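Does the Soap Really Do Anything?

People tell you to use soap all day long. Grown-ups say it, posters say it, and the bottle says it too, which is a bit suspicious when you think about it. Of course the bottle wants you to use soap. So let's not take the bottle's word for it. Let's check.

The big claim

Soap companies like big numbers. Imagine a label that says "1000 times cleaner!" Cleaner than what? Cleaner than a hand that's been in a mud puddle? Cleaner than the same hand rinsed with water? If a label doesn't tell you, the number isn't worth much. Ask what was compared with what, and who did the counting.

What water can do alone

Quite a lot, as it happens. Hold sandy hands under a running faucet and most of the sand goes down the drain with no soap at all. Water is good at carrying loose stuff away.

Now try it with butter. Rub a tiny dab on your fingertips and hold them under cool water. The water rolls off in beads and your fingers stay slippery. Water and grease don't mix, and lots of the dirt on your hands is stuck there with grease from your own skin.

What soap adds

Soap is made of very small parts called molecules. One end of each soap molecule sticks to water and the other end sticks to grease. When you rub, the grease breaks up into tiny blobs with soap all around them, and the water can finally pull them off. Some germs have a greasy outer coat, and soap can tear that open. Other germs just get washed away.

So yes, soap does something. But look at the word "rub." Soap sitting on your palm for one second hasn't had a chance to do much.

What you need

A basin, a faucet and some soap will do. A white vanity like the one on the left has all three, with a pump bottle standing beside the basin. The cupboard doors underneath have nothing to do with clean hands, though they're handy for storing towels. 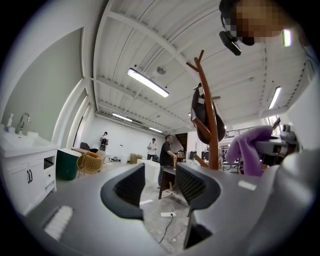 Try it yourself

Ask a grown-up for a little cooking oil and some cinnamon. Rub both over your hands until they're speckled.

First, rinse with water only and count to 20. Look between your fingers.

Next, add soap, rub for another count of 20, and rinse. Look again.

Is this a fair test? Not quite! Your hands had already been rinsed once before the soap got its turn. Can you think of a better way? (Hint: you have two hands, and you may need a friend to help wash them.)

One more thing to doubt

"Hot water kills the germs." Water hot enough to do that would burn you. Cool or warm is fine, so pick whichever you like and keep rubbing.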